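Chapter 3
When the Grip Lets Go

The Skerkow packing line ran for 30 days without complaint, which should have worried someone. One Saturday it began closing its jaws on nothing, lifting the nothing with great care and logging each trip as a parcel delivered.

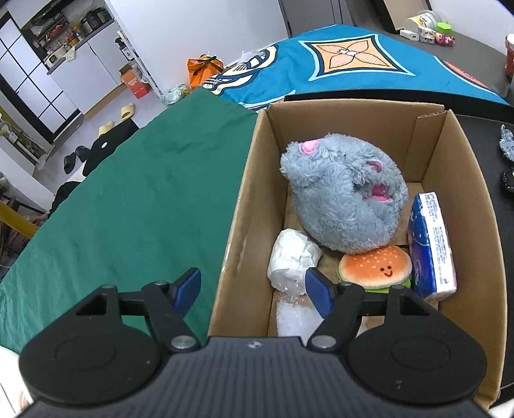 Setareh Rahimi found the fault in a finger sensor that had stuck at "holding". The controller believed it, having been given no reason to doubt. By then the log claimed over 2,000 successes. This chapter deals with sensors that lie, and with the people who trust them.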